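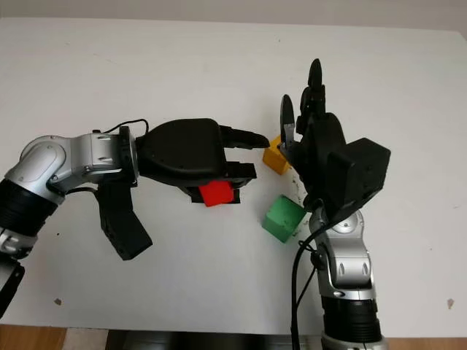

Yellow and green cubes on a white tabletop, a red one held over it

Illano Tabletop in White

We started making the Illano because Mirjana Kos, who runs our workshop, wanted a plain white top for her own kitchen and couldn't find one she liked. Everything was too shiny, or too thin, or came with a beveled edge that collected crumbs. So she made one, and then her sister wanted one, and by March we had a waiting list taped to the office door (it's still there, with coffee on it).

The Illano is a top only. It comes without legs, so you can set it on a frame you already own, on a pair of trestles, or on our own Weltero base, which is sold separately and bolts straight on. Plenty of our customers have an old table with good legs and a sad, scratched top, and this is a lovely way to give it another twenty years of suppers and homework and jigsaw puzzles.

The surface is a matte white, a touch on the warm side, and it goes nicely with pale walls without looking like a doctor's office. It's smooth enough to write on with a single sheet of paper and doesn't glare under a lamp – I do my bookkeeping on one every evening, so I can vouch for that.

Size and weight
Length: 72 inches
Depth: 30 inches
Weight: 40 pounds
Item number: 1767

Please do have 2 people on hand when you lift it out of the box. The corners are well padded for the trip, but they're the part most likely to get knocked on a door frame once the padding comes off.

Fitting it
Lay a blanket on the floor and put the top face down on it. Center your frame, mark the holes with a pencil, and drill no deeper than half an inch. Screws for the Weltero base are in the small paper bag taped to the underside. If you're using your own frame, take one of your old screws along to the hardware store and match the thickness, but keep it short.

Looking after it
Warm water and a drop of dish soap will do for nearly everything. Crayon comes off with a little baking soda on a damp cloth, and go gently. Use a trivet for pans, and please keep bleach and scouring pads well away from it. Turmeric is the one to watch! Wipe it up right away and you'll be fine; leave it overnight and you may have a yellow patch to remember the curry by.

Delivery and returns
We deliver to your front door, and the driver will call the day before. If the top isn't right for your room, let us know within 40 days and we'll arrange a pickup, as long as it hasn't been drilled. Keep the box until you're sure.

Also in this range: the Tikesel bench and the Deng side table, both in the same white.

Questions about sizes or frames go to Ilham Chong at the order desk, who is very patient with rough sketches and will happily look at yours.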